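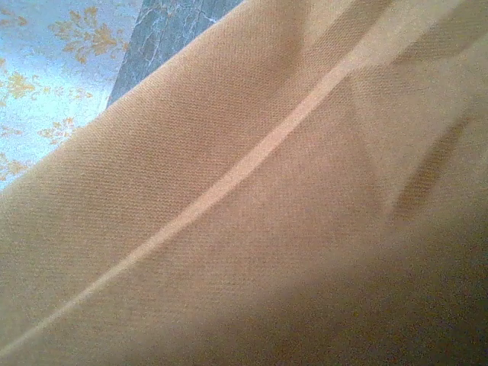 Feine Rippen, helle Falte: hellbrauner Stoff aus der Nähe

Aus der Nähstube: Wohin mit den weichen Stoffen?

Seit Juni sammeln wir gebrauchte Textilien für das Projekt Graris, und bis heute sind 427 Stücke bei uns angekommen. Dafür möchte ich mich im Namen der Gruppe herzlich bedanken. Viele fragen mich, wie man dünne, dehnbare Stoffe am besten vorbereitet. Ich schreibe es gern noch einmal auf.

Bitte waschen Sie alles bei 30 Grad und lassen Sie es ganz trocknen. Danach streichen Sie den Stoff mit der flachen Hand glatt, immer in Richtung der Rippen – nicht quer, sonst zieht er sich. Eine Naht darf bleiben. Wir trennen sie selber auf, wenn wir das Stück brauchen.
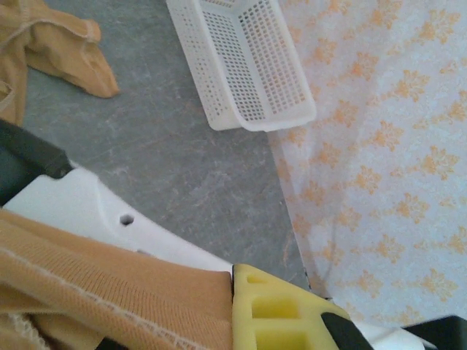

Eine helle Naht läuft schräg über den feinen Strick

Bügeln ist nicht nötig. Auch genau falten müssen Sie nicht, denn in der Nähstube wird jedes Stück noch einmal ausgebreitet und geprüft. Ein offener Korb ist uns lieber als ein Plastiksack.

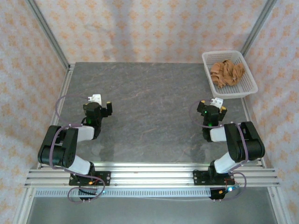
Weißer Korb mit hellbraunem Stoff, hinten rechts auf dem Tisch

Rory Ritchie nimmt Ihre Stoffe wie gewohnt am Eingang an. Knöpfe und Reißverschlüsse bitte in einer extra Tüte abgeben – davon haben wir jetzt 200 Stück, aber lange Reißverschlüsse fehlen noch.

Urmila Sisodia, 28. Juli 2020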